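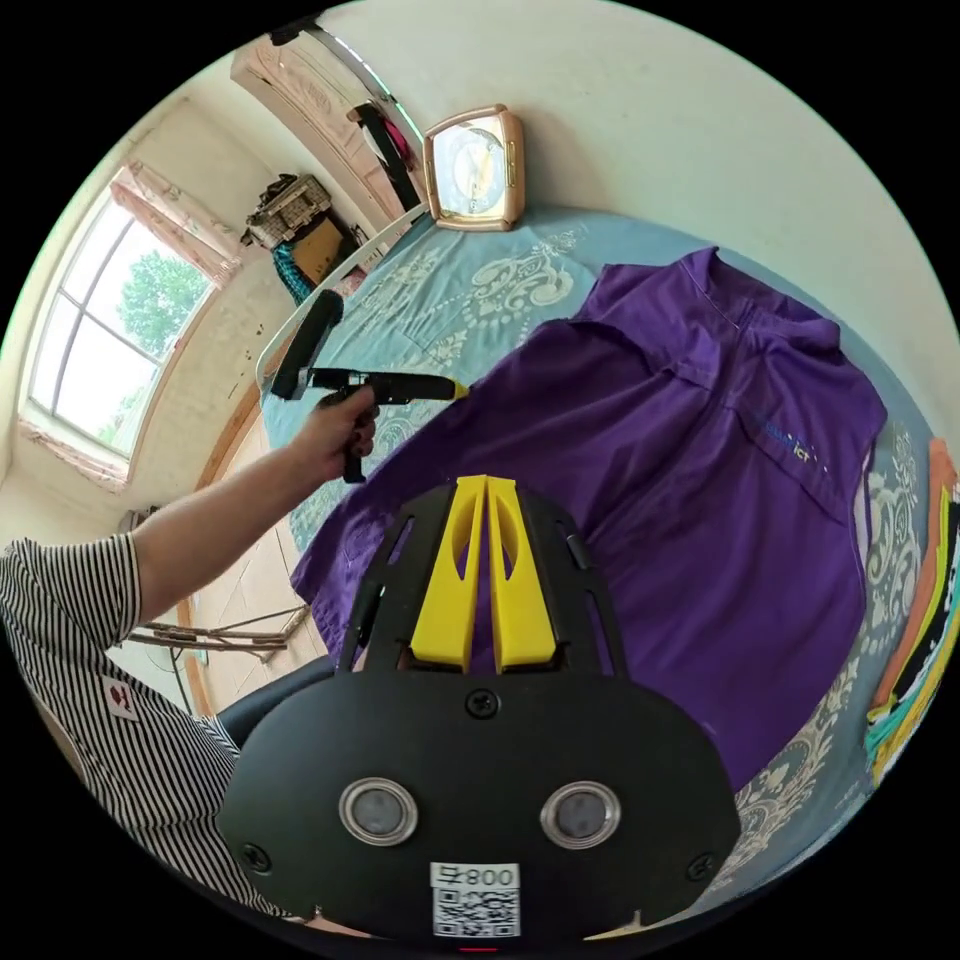 件名:ガルブレイス閘門上流側、夜間に水位が下がるが水位計は「正常」のまま
状況:対応中(一度「解決済み」にされたものを再開)
起票:Beathag Lindsay。グロカムリー運河のゴルネス区間で、復元の済んだ200メートルほどの水面を見ています。8月に同じ内容で起票したときは「夏場の蒸発と思われる」の一行で閉じられました。蒸発で一晩に12センチも下がるなら、隣の池はとっくに干上がっているはずです。今回は納得できるまで閉じないでください。現地確認に来る方は、胸に青と黄の小さな刺繍ロゴが入った紫のポロシャツを目印に声をかけてください。門扉の脇にいます。

症状
夕方に量水標を読み、翌朝にもう一度読むと、目盛りが12センチ下がっている。雨の降らない晩が続いても、下がり方はほとんど変わらない。一方、スクモン水位計の記録はほぼ水平な線で、揚水ポンプの起動条件には一度も達していない。ポンプは当然回らず、朝になると上流端の泥が顔を出している。船の通らない区間なので、閘門の操作で失った水という説明も成り立たない。

最初の回答への疑問
担当のLachlan Pollockさんからは、水位計は設置時に較正済みなので量水標の読み違いではないか、との返信をもらった。量水標は石積みに固定された板で、電池もソフトウェアもない。読み違いの可能性はあるにしても、毎朝同じ方向に同じだけ間違えるというのは無理がある。較正済みだという書類は見せてもらったが、較正した時点の値が合っていたことしか書いていない。 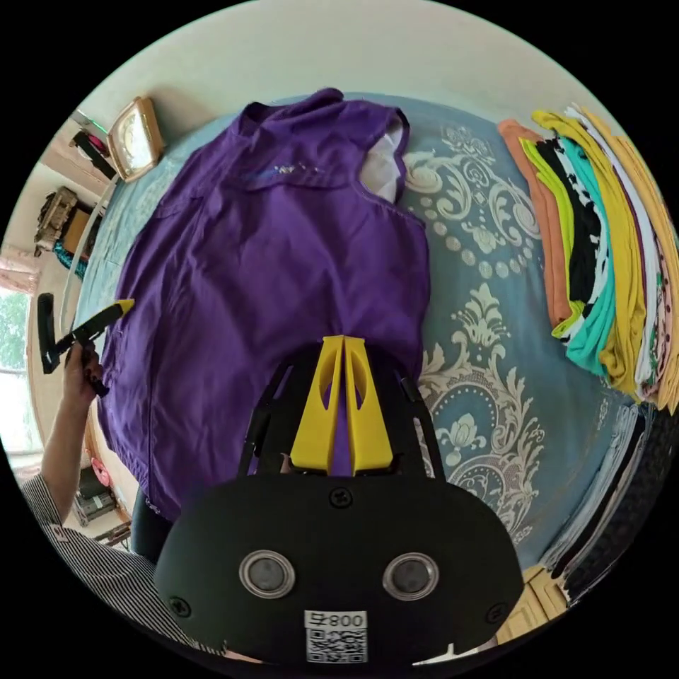 水位計の表示と量水標が食い違うとき、どちらを信用すればよいのか。
量水標です。水位計は筒の中の水を測っているだけで、筒と運河の水がつながっていなければ、表示は運河の水位を表しません。

記録(10/6/25)
朝9時に現地へ。Pollockさんも同席。まず再起動を勧められたので従った。表示は再起動前と同じ値に戻っただけで、量水標との差も変わらない。次に、ファームウェアの更新を勧められた。これは断った。更新してから値が変わったら、何が効いたのか分からなくなる。先に筒を見せてほしいと頼んだ。

測定筒の蓋を外し、棒尺を下ろす。筒の中の水位は、外の水面より明らかに高い。底の通水孔に細い泥と葦の根が詰まっていて、針金がなかなか通らなかった。孔が開いたとたんに筒の水が抜け、表示が下がり始めた。しばらくすると量水標と一致し、ポンプも起動した。

Pollockさんはこの時点で「解決」と書こうとした。待ってもらった。通水孔の詰まりで説明がつくのは、表示が動かなかったこととポンプが回らなかったことだけで、水がなくなる理由にはなっていない。ポンプが動けば減った分が足されて見えなくなるが、漏れは漏れのままだし、電気代はこちらの負担になる。

漏水箇所の切り分け
ポンプを手動で停止し、以下の順に試した。一晩に変えるのは一か所だけ。面倒でも、まとめて直すと結果が読めない。

一、上流側の門扉。合わせ目に石炭灰を流し込み、水の流れに引かせて隙間をふさいだ。下流側ににじむ水は目で見て減った。翌朝の低下は9センチ。効果はあるが、主な原因とは言えない。

二、余水吐。越流部の板の天端を水準器で確認。水面はそれより低く、越流はしていない。図面にある「余水吐からの損失」という注記は、少なくとも今の水位では根拠がない。
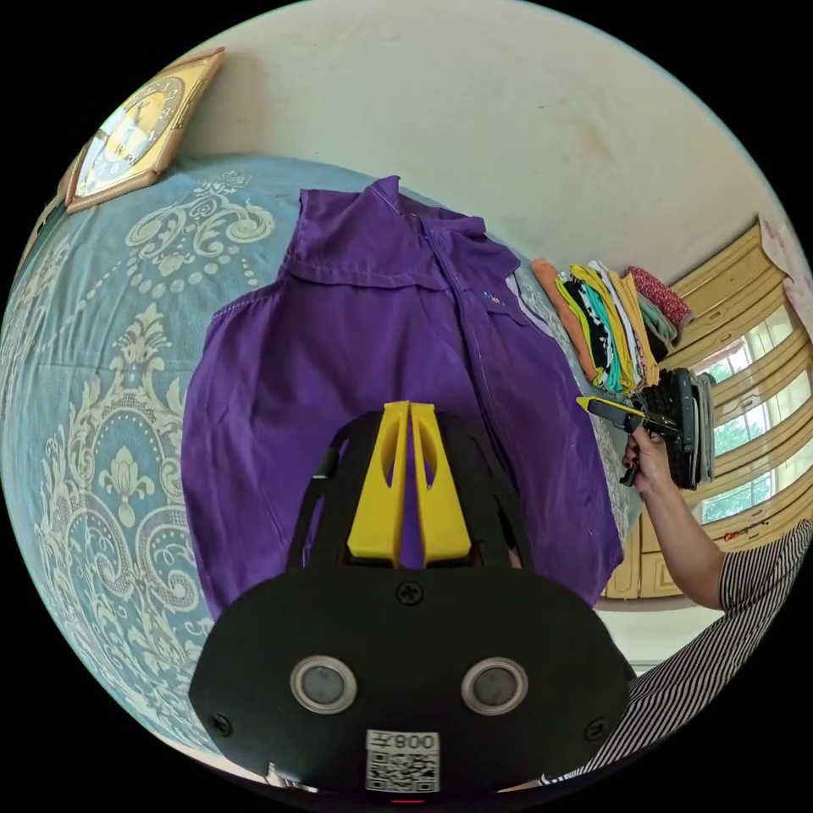

三、充水用の水門(南側の暗渠)。ハンドルは閉の位置で止まっているが、下流の出口に手を入れると流れを感じる。板を上げ下げしてみたところ、最後のところで引っかかって下まで降りきらない。敷居に石が噛んでいた。長柄の熊手で取り除いて閉め直し、翌朝の低下は4センチになった。

四、北側の暗渠。同じように確認したが、出口に流れは認められなかった。染料を上流側の入口に落としてみても、下流には色が出ない。ここは候補から外してよいと思う。

五、粘土張りの水路底。まだ調べていない。残りの低下がここからだという意見が出ているが、今のところ、ほかを消していったら残ったというだけの話である。

サポート側からの提案と、こちらの返事
スクモンの通知設定を変えて、低下が続いたらメールが届くようにする、という提案を受けた。設定すること自体に異論はない。ただし、その通知は今回詰まっていた筒の値をもとに送られる。筒がふさがれば、水がなくなっても通知は来ない。通知を増やす前に、筒の清掃を点検表に入れてもらいたい。

あわせて、通水孔に細かい網を付ける案も出た。
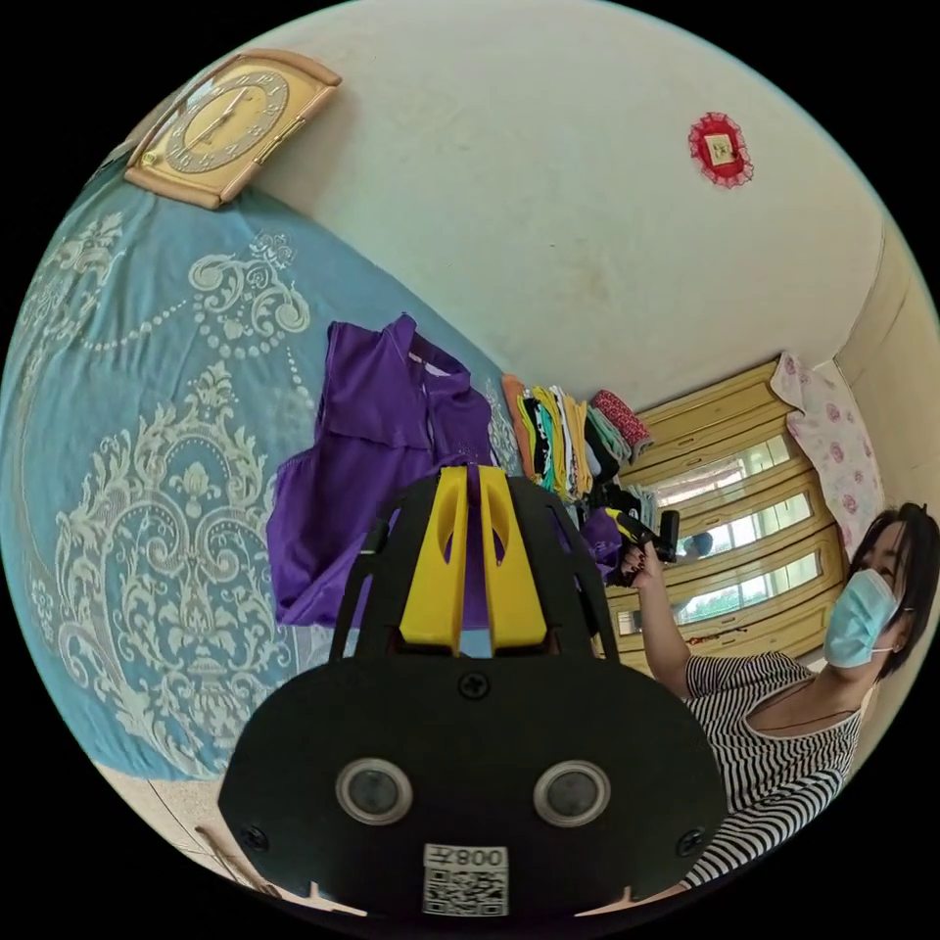
網はたしかに葦の根を止めるだろうが、泥まで止めるとは思えないし、目が細かければ網のほうが先に詰まる。付けるなら、外から引き抜いて洗える形にしてほしい。固定式なら要らない。外さないと状態が分からない部品を水中に増やすのは、今回の不具合をもう一度仕込むようなものだ。

Pollockさんの返信(要約)
通水孔の件は設置側の見落としと認める。清掃を点検項目に追加する。8月のチケットを蒸発として閉じた経緯については確認中。網は着脱式で見積もる。

返信に対して
見落としと認めてもらったことには感謝する。見積もりには網の目の寸法と、どの水路での使用実績かを書いてほしい。流れの速い川での実績なら、ほとんど水の動かないこの区間の参考にはならない。蒸発の件は「確認中」のまま二週間放っておかれると困るので、分からないなら分からないと返事をください。

未了の作業
筒内の水位、量水標、表示値を同じ時刻に読み、三つとも記録表に残す。表示だけの記録は今後受け取らない。
南側の水門板を、次に水位を落とした際に敷居ごと点検する。石は取れたが、板の下端が欠けていないかはまだ見えていない。
水路底については、角落としで区間を仕切ってから低下を比べる。仕切る位置はこちらで決めて連絡する。粘土の補修見積もりは、その結果が出るまで受け付けない。
手動停止中のポンプは、朝の読み取りが終わったら必ず自動に戻す。戻した人は記録表に名前を書くこと。

チケットの状態は「対応中」のままにしておいてください。自動で閉じる設定になっているなら、このチケットだけ外してもらえますか。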